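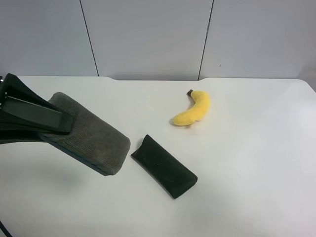

Greifen, was nachgibt. Galerie zum Projekt Kundura

Zwei Jahre lang haben wir Greifplaner an Würfeln und Zylindern getestet, also an Dingen, die sich anständig benehmen. Kundura ist der Versuch, das Gleiche mit Stoff zu tun. Unser Planer Suvix bekommt kein Objektmodell und schätzt vor jedem Griff, wie weit das Material nachgibt. Dafür hat er 465 Griffe an 6 weichen Gegenständen als Trainingsmaterial bekommen, was für ein lernendes Verfahren ungefähr dem Frühstück entspricht. Den Bericht zur Methode gibt es seit Februar, die Bilder reichen wir nach.

Cordtäschchen zwischen den Backen. Cord ist dankbar: viel Reibung, wenig Eigensinn. Suvix wählt bei solchen Stoffen gern die lange Seite und drückt eher zu fest als zu sanft. Dem Täschchen ist das egal, unserer Kraftkurve leider nicht.
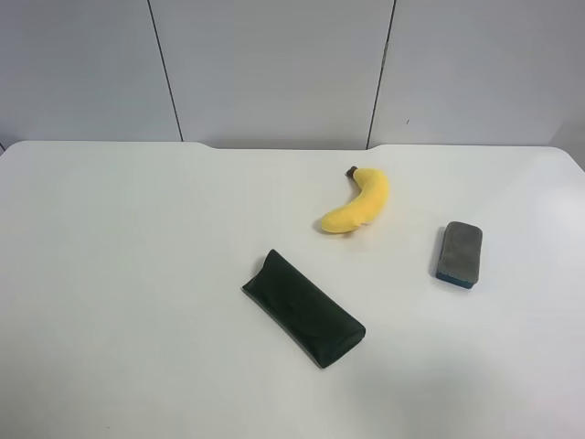
Kundura-Werkstattheft, Ausgabe 2, Seite 6

Plüschbanane, Brillenetui und Tafelschwamm. Die Banane ist der Publikumsliebling und wissenschaftlich das langweiligste Objekt der Reihe. Das Etui dagegen hat uns mehr Abende gekostet als die gesamte Kalibrierung. Dunkel, flach, mit umgeschlagener Klappe: Für die Tiefenschätzung ist so etwas zunächst ein Schatten mit Ambitionen. Der Filzbelag des Schwamms schluckt Licht, lässt sich aber brav packen, sobald der Planer die Kante gefunden hat.

Zum Vergleich lief Parsa mit, unser älteres Verfahren, das jeden Gegenstand für starr hält und darin sehr konsequent ist. Beide Planer bekamen je 200 Versuche. Bei festen Kanten liegen sie gleichauf, bei allem mit Falte gewinnt Suvix deutlich. Wir hätten gern einen größeren Abstand gemeldet.
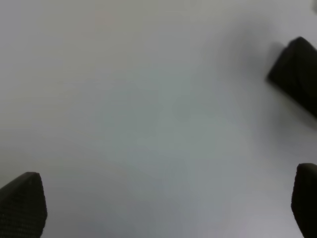

Die Handgelenkkamera ist der schwierigere Teil der Auswertung. Aus der Nähe bleibt von einem Objekt oft nur ein dunkles Stück Umriss, und daraus soll der Planer auf Lage und Breite schließen. Wir geben ihm deshalb zusätzlich die feste Ansicht. Ohne sie greift er öfter daneben, mit ihr rechnet er länger. Die Auswertungssoftware Bistness zeichnet beides auf und stürzt nur noch bei Umlauten im Dateinamen ab.

Stand der Seite: 19. Dezember 2019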